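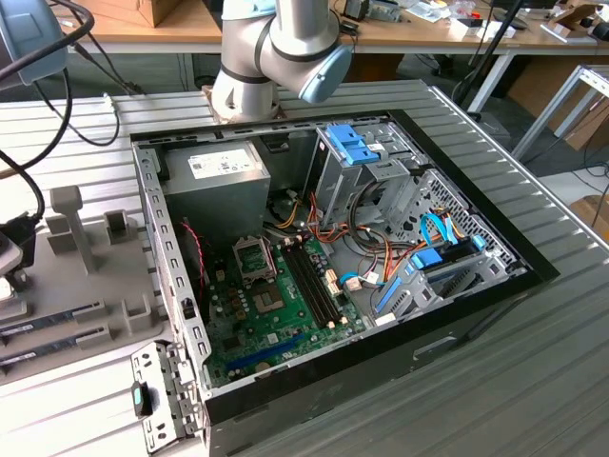

Side panel off, with two sticks of memory in the tray beside the case.

Opening up an old desktop: your questions answered
By Arnout Kramer
June | 2 min read

Do I need special tools?
Not many! One decent Phillips screwdriver does nearly everything on the older towers that come through our Odness workshop, and I keep a little dish handy for the screws (a muffin tin is even better if you're the forgetful type, like me). Unplug the machine first, then hold the power button in for 10 seconds.

Should the case stand up or lie down?
Lay it on its side, please. You'll see the whole board at once, and anything you drop lands somewhere you can find it.

Where should I put the memory once it's out?
Anywhere it won't slide about or get leaned on. A moulded plastic tray with slots is lovely if you have one, but a clean egg carton has served my family well for years. Hold each stick by its edges and keep your fingers off the gold contacts.
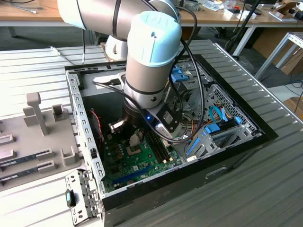

If you're putting the memory back, open the latches at the ends of the slot, line up the notch and press evenly until they close. It takes a firmer push than most people expect, so don't be shy, but do stop and check the notch if it feels wrong.

The processor socket is empty. Can I touch the pins?
Oh, please don't! They're very fine and they bend if you so much as look at them sideways. If you'll be leaving the socket empty for a while, pop a cover on it.

What about all those coloured wires?
Leave them connected unless they're truly in your way. If you do unplug a few, put a bit of masking tape on each one and write down where it came from.

Is an old tower worth the bother?
I think so. My last one cost me $40 in parts and now my neighbour does her banking on it.

2 comments

Meijer: The muffin tin is genius. I've been using saucers and losing screws since forever.

tess_b: Does the masking tape leave gunk on the plugs?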